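Guia de montagem e primeiros testes -- kit Wandstead de dois braços
Parte 4: da bancada para o chão

Se chegou até aqui, já tem os dois braços aparafusados, os cabos passados e o firmware atualizado (se não tem, volte à Parte 3, eu espero). Agora vem a parte de que mais gosto, que é pôr o bicho a pegar em roupa. Fiz isto três vezes do princípio ao fim e errei coisas diferentes em todas, por isso vou juntando os meus tropeções pelo caminho.

Uma palavra sobre o preço, que me perguntam sempre: paguei 3,289 (é assim que vem escrito na fatura da Suresden, com vírgula, em euros, portes incluídos). O kit traz os braços, as pinças, os módulos de câmara de pulso e um saquinho com 32 parafusos. Guarde os que sobrarem!

O que precisa de ter à mão
Um cesto de roupa baixo e largo
Peças macias, sem fechos nem botões grandes
Chave sextavada pequena (vem na caixa)
Fita isoladora preta
Etiquetas de papel e uma caneta

Preparar o espaço

1. Escolha um chão liso e desimpedido. Carpete também serve, mas deixe o cesto todo de um lado ou todo do outro -- com meio cesto em cima da borda ele fica torto e a calibração de altura sai errada.

2. Ponha o cesto ao alcance dos dois braços. O manual original dá uma distância fixa; eu prefiro mandar o braço esquerdo para a pose "baixa" e encostar o cesto até a ponta dos dedos ficar por cima do centro.

3. Afaste os cabos soltos. O da câmara deve correr ao longo do braço e nunca à frente da pinça. Deixe uma folga no cotovelo (na primeira montagem estiquei-o demais e a imagem falhava sempre que o braço dobrava).

4. Etiquete cada braço logo atrás do pulso. Parece mania de arrumadinho, mas os dois segmentos são quase gémeos e já troquei um pelo outro numa desmontagem.

ATENÇÃO: o botão de paragem tem de estar ao alcance da sua mão durante todos os passos seguintes. Da sua mão, e não em cima da mesa do outro lado da sala, que foi onde eu o deixei.

Calibrar as pinças

5. Ligue a alimentação e aguarde pelas luzes verdes. Se alguma piscar, desligue, conte até dez e volte a ligar.

6. No programa Stirunstead, abra Pinças > Curso e carregue em Abrir tudo. Os dedos devem parar sem estalo nenhum. Se ouvir um estalo, reduza o curso um ponto e repita.

7. Defina a força de fecho. Vem de fábrica em 2,000 (o programa usa uma escala própria, sem unidade, e escreve o número mesmo assim). Para tecido é muito! Baixei para quase metade e fiquei contente com camisolas e toalhas; para ganga talvez precise de subir um bocadinho.

8. Confira se a cobertura de plástico da pinça está bem presa. Na minha havia uma folguinha, e uma tira de fita isoladora resolveu o assunto até chegar a peça nova.

Nota: a atualização de fevereiro mudou o nome deste menu. Se o seu ainda diz "Garras", está na versão antiga e o passo 7 aparece noutro sítio, dentro de Avançado.

Primeira pega

9. Comece com duas ou três peças amarrotadas no cesto, de cores bem diferentes umas das outras. Roupa dobradinha é mais difícil, acredite. O amarrotado faz pregas, e são as pregas que os dedos apanham.

10. Deixe o braço direito parado, com a pinça aberta e virada para cima. Trabalhe só com o esquerdo por agora.

11. Desça o esquerdo em modo Manual, devagarinho, até os dedos entrarem no tecido. Não vá ao fundo do cesto: a pinça não sabe distinguir plástico de algodão e vai tentar fechar na mesma.

12. Feche, espere um segundo e suba a direito. Se a peça escorregar, não aumente logo a força. Tente primeiro rodar o pulso um quarto de volta e pegar noutra prega.

13. Quando estiver satisfeito, grave a pose com o nome que quiser. A minha chama-se "meia perdida", e já lá vão umas quantas.

CUIDADO: nunca meta a mão no cesto com os braços ligados, nem que seja só para ajeitar uma manga. Use a pausa, espere que os motores larguem e só depois mexa.

Se alguma coisa correr mal

A imagem do pulso aparece de lado: vá a Câmara > Rotação e experimente 2, que foi o valor certo para mim.
O cesto é arrastado com a roupa: a pinça está a apanhar a parede. Desvie a pose para o centro.
O braço treme ao subir: costuma ser o parafuso do ombro. Um aperto leve chega.

Se nada disto ajudar, o apoio da Woldegiorgis responde por correio eletrónico, normalmente no próprio dia, e pedem sempre o ficheiro de registo -- mande-o logo na primeira mensagem e poupa uma volta. Na Parte 5 passamos à pega com os dois braços ao mesmo tempo.
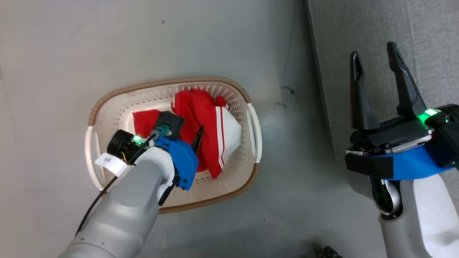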